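Fetcombe Open Day: Three Buildings, One Sausage and a Great Many Shelves

13 Dec 2024

14 comments | 37 shares

The drive to Fetcombe takes 90 minutes if you don't stop at the bakery, and I have never met anyone who didn't stop at the bakery. So I arrived late, with icing sugar on my good jumper, and was given a sticker with someone else's name on it. The woman at the gate said it didn't matter. I spent the day as Graham.

Fetcombe used to be a cannery. Now it's a collection of long sheds let out to people who make things, test things, store things or say they're going to. Once a year the doors are open to anyone willing to park in a paddock. I went in July two years ago, when they still held it in winter, and remember mostly the mud. They've since moved it to December, so this year I remember mostly the flies.

There's a map. It's a photocopy of a photocopy and north is wherever you'd like it. I gave up on it near the toilets and followed a family with a pram, on the theory that people with prams have done their research.

Shed one: lamps

Akevora make lamps out of felt. I hadn't known I had an opinion about felt lamps, and I came out with several. The big ones look like something you'd find under a log, and the small ones are lovely. A bloke in an apron showed us how the felt is wetted and pulled over a form, and a child asked if the lamp would catch fire. He said no. The child asked how he knew. There was a fairly long talk about globes after that, and I drifted toward the door with the pram people.

A small lamp costs 180 dollars. I picked one up, looked at the tag, and put it down with the kind of care you'd use on a sleeping baby.

Shed two: furniture, and the reason I'd come

My real business was in the second shed. My sister and I share a house and a problem, the problem being books. They're up the stairs, one pile per step, and our mother has stopped visiting, citing her hip. I'd read that there would be shelving at Fetcombe, and I'd promised to come back with ideas.

The shed is run by Citlali Quezada, who shook my hand, called me Graham, and wanted to know straight away what sort of reader I was. I said untidy. She said that was most of her customers and walked me past the desks, which were fine, and a coat stand, which I fell over.

Her argument about bookshelves goes like this. People buy a tall square one, fill it, and then stack books flat along the top of the upright ones until the whole thing looks like a bricklayer's first day. A tree-style shelf won't let you do that. The boards go off at angles, each bit holds only so many, and when it's full it's plainly full. You have to decide what you want out where you can see it. I said this sounded like a shelf that held fewer books. She agreed that it did.

I'd like to say I saw through it. But I stood looking at the thing on the table for a good while, and I began to come around.
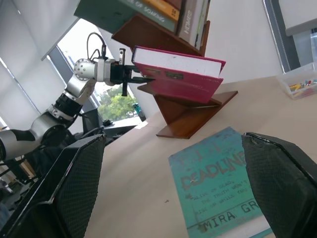 The tree-style shelf at Fetcombe, with the pink book down at the lower boards.

It's brown wood, all angled boards, with a zigzag going on in the lower half and a flat foot board on the tabletop. Upstairs, so to speak, the books stand up like sensible citizens. I got stuck on the titles, as I always do. You could lock me in a bank vault and I'd read the spines on the ledgers. One said HOMES in white capitals, and I thought, well, that's direct. The big teal-green one had lettering on it that I could only get as far as OF SOMING, and I've been turning that over ever since. The Art Of Soming. A Short History Of Soming. My sister thinks it's a town.

The pink one was my favourite. It's a thick hardcover, deep pink and a bit scuffed, the sort of book that has been lent out and has come home again. I trust a scuffed book. At home we have a run of handsome ones with perfect corners, and I could not tell you what happens in any of them.

What I wanted to know was where a fat book goes on a shelf like this. Citlali's view is low down, always. Weight at the bottom, thin things up top, and don't mix the heights just because you like the colours. I do mix them because I like the colours. She had the look of someone who has heard worse.

A man beside me asked about the slanted boards and whether books slide down them. Her answer was that they're meant to lean, that's the idea of it, and that a book leaning on a slope does its spine less harm than one slumped against nothing on a flat shelf with half its mates missing. I have no notion whether that's true. It was said with great confidence, and I have repeated it twice at dinner.

He then asked if it came in white. It doesn't.

Questions I asked, with what I got back

Can you get a cat on it? Once.

Does it need screwing to the wall? The tall floor ones do, and she'd like people to stop ringing her to ask if they really do.

How long to put together? Forty minutes with two people who are fond of each other. Longer otherwise.

Do paperbacks work? They do, but they curl on the steep boards in summer, so keep them to the flatter ones. I'd have thought the steep boards were the whole appeal. Still, I wrote it down on the back of the map, where it's more use than the map.

Lunch

The sausage sizzle was the best-run operation on the site. One sausage, one slice of bread, onions under the sausage so they don't fall out and bring down a pensioner. There was a queue for sauce and a separate queue for mustard, and the mustard people looked down on the rest of us. I sat on a pallet next to Anqi Fang, who had come up on the bus for the shelves as well. She's moving to a flat with one good wall and had the measurements on her phone, which put my own preparation in a poor light. Mine was "stairs".

Anqi was not won over. Her point was that a shelf with angled boards leaves triangles everywhere, and a triangle is a shape that nothing she owns fits into. I said you could put a plant in a triangle. She said I sounded like the brochure. We left it there and talked about the mustard.

Shed three: Briggs

Briggs restore tool chests and will tell you about hinges. I enjoyed this more than I let on. There's an oil they use that smells like my grandfather's shed, and I went around the room twice just to have another go at it. They had 16 chests out, each with its card (the cards were very good), and a drawer you were allowed to open and shut as often as you liked. A small crowd had formed at the drawer. I waited my turn. It's a beautiful drawer.

If you only have time for one shed and you're not in the market for anything, make it this one.

The raffle

Tickets were two dollars. First prize was a felt lamp, one of the log ones. Second prize was a game called Skisinness, made by a couple in the back half of shed three, in which you run a ski hill that has no snow. I bought five tickets hoping hard for second and won neither. The lamp went to the family with the pram, who took it very well.

What I came home with

No shelf. I want that noted, because my sister had money on it. I came home with a price list, a jar of someone's relish, a sunburnt neck, and a plan.

The plan is to clear the stairs. Each of us gets 11 books to keep out in the front room, any we like, and the rest go in the spare room until we've worked out which of them we miss. We began on Sunday night — or I began, and she sat on the fourth step reading something she'd forgotten she owned. I've already broken my own rule with a boxed set, which I maintain is one item.

If the front-room books are still the same ones by winter, I'll ring Citlali and order the floor model, screws and all. I'll have to ring as Graham.

Getting there

Follow the river road past the second roundabout and look for the water tower. Parking is a gold coin in a bucket. The paddock is uneven, so wear proper shoes, and take a hat, as the shade runs out well before the queue does. Prams manage everything but the step into shed two. Dogs are allowed outside the sheds and were, on the whole, better behaved than the mustard queue. The toilets are clean and a long way off. The bakery shuts at two, so do it on the way in.

14 comments | Share this post | 37 shares

Contact | Copyright of the author, please ask before reprinting | Back to top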